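Gough Street Makers & Neighbors Hall
Minutes, fall members meeting, Oct 16, 2026

Started late, door code had been changed and not everyone got the email. 14 members present, quorum met. Minutes from last meeting approved with one fix (the paint was for the back stairs, not the front).

1. Heating

Boiler serviced by Drekari. Passed, but they want the expansion tank replaced before it gets really cold. Written quote came in at $500 incl. labor. One member asked if we should get a second quote. Discussion. General feeling that the last time we shopped around we lost most of a winter to it. Motion to accept the Drekari quote, seconded, carried, one against.

Thermostat in the main room: please stop moving it. Setting is taped on the wall next to it. The upstairs radiator still knocks, Drekari says air in the line, they will bleed it when they come for the tank. Small room at the back has no radiator and never did, space heater is allowed in there but it goes into the wall outlet directly – no power strips. Landlord's insurance is strict on this.

2. Room bookings

Switch to the Privport calendar went ok mostly. Problems reported:

Double booking on two evenings, both from people who wrote on the paper sheet by the door instead. Paper sheet is coming down this week. Agreed.

Repeat bookings drop off at the end of the month and have to be entered again. Secretary to write to Privport and ask if this is a setting. If it isn't we live with it until February and look again.

Cleanup time. Groups are booking right up to the next group's start. Proposal to leave 15 minutes between bookings. Long back and forth. Choir says they can't start any later, the sewing table says they can't finish any earlier. Settled on 10 minutes, trial until February, and whoever is leaving puts the chairs back. Carried.

Request from the floor that keys go back in the lockbox the same night. Noted, again.

3. Walls and hanging things

Reminder of what we agreed in spring. Clips or removable hooks only, no nails, no duct tape on painted walls. Anything put up for an event comes down after unless it's been cleared with the secretary. Fabric has to be kept well clear of the heaters.

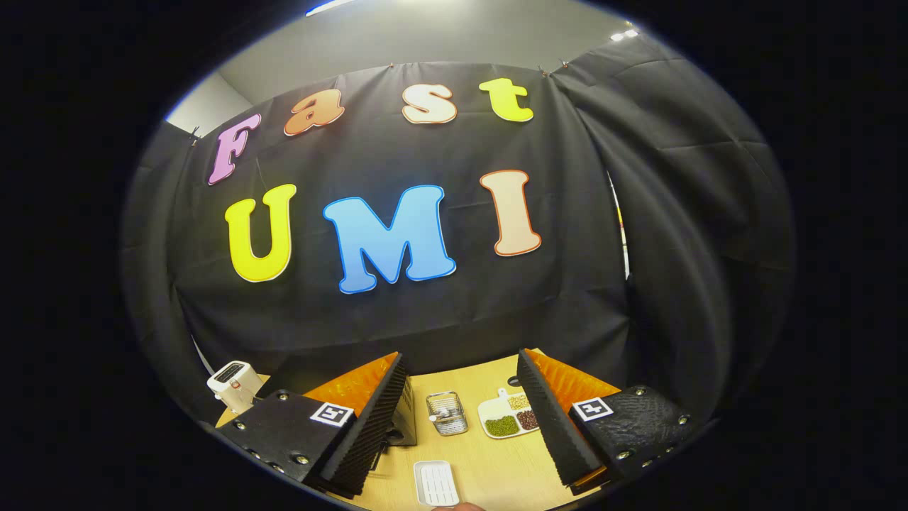 Question about who pays when paint comes off. Answer, the group that hung it. Touch-up paint is on the bottom shelf in the closet, label is gone but it's the can with the dented lid. Put the lid on properly, the last one dried out and we had to buy new.

The bulletin board in the entry is full of old flyers. Anything past its date gets pulled at the end of every month. Lost and found box also getting emptied, there are gloves in there from two winters ago. Goes to the thrift store on the first Saturday if not claimed.

4. Joint yard sale with Nososgate

Nososgate residents' group wants to do the yard sale together again, same split as before, tables out front if dry and in the main room if not. They bring the cash box and the canopy, we do coffee and the signs.

Table fee. $8 per table last year. Nososgate would like $10. Members did not, too many people only bring a few boxes and it's meant to be cheap. Motion to stay at $8, carried, secretary to tell Nososgate and see what they say.

Parking was a mess last year. Request the side lot from the church ahead of time, in writing. Someone also needs to ask the city about the no parking cones. No one took that one, back on the agenda next time.

Leftovers: last year a couch stayed in our hallway for three weeks. This year nothing bigger than a chair gets left overnight. To be printed on the table form in big letters.

5. Kitchen

Fridge smells. Needs emptying and a proper wipe down, date to be put on Privport. Unlabeled food goes. One member objected to this on behalf of a jar of pickles. The jar may stay if it gets a name on it.

Dishwasher runs but doesnt drain all the way on the short cycle. Use the long one. Filter to be cleaned monthly, sign up sheet on the inside of the cupboard door.

Coffee budget fine through the end of the year. Filters are running low.

6. Any other business

Back gate latch sticks, lift and push. Needs a new latch, hardware store, keep receipt.

Bike rack: the request to the landlord has gone in, no reply yet.

Recycling pickup moved up a day, bins out the night before. Flatten the boxes please, the bin lid has to shut or they won't take it.

Suggestion to hold the winter meeting earlier in the evening so people with kids can come. Liked by most. Will be tried.

Actions
Secretary – accept Drekari quote, write to Privport re repeat bookings, take down paper sheet, reply to Nososgate re fee
Choir and sewing table – sort out the changeover between you
Kitchen sign up – everyone
Side lot letter – events group
City / cones – open
Latch – events group, if they're at the hardware store anyhow

Next meeting in February, date goes on the calender once the hall is confirmed. Closed 9:05, chairs stacked.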